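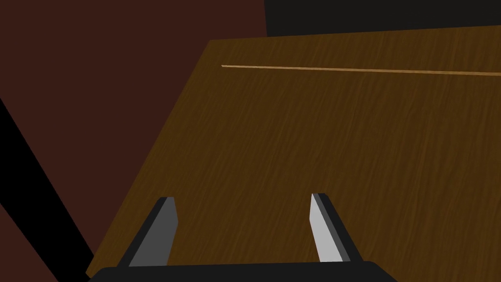 Tracking down a gripper that closes too early is my favorite kind of bug hunt! Our simulated robot, Skusari, kept snapping its fingers shut on nothing. Before you touch any code, compare the wrist view with the log. With the fingers wide open and only wood grain between them, the log should read "open" - ours read "holding."

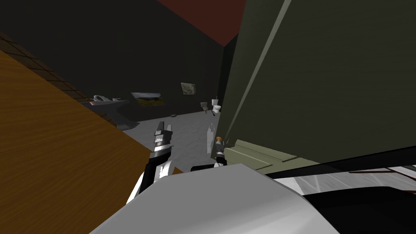
Next, replay the failed run from step 146 and watch the contact flag on each arm separately. Ours flipped at step 319. Erick Kimaro spotted that a restart had left the old flag set, so the controller trusted a grasp from the previous run.
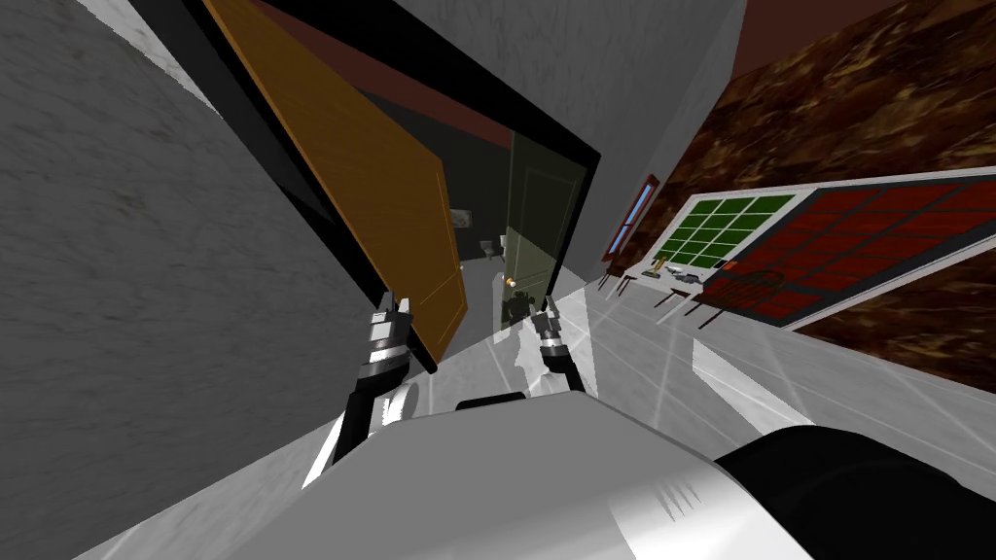 Last changed: October, by Fionnuala

Clear both flags in the reset routine, then rerun the same seed seven times. If any run still closes early, send me the log - I love these!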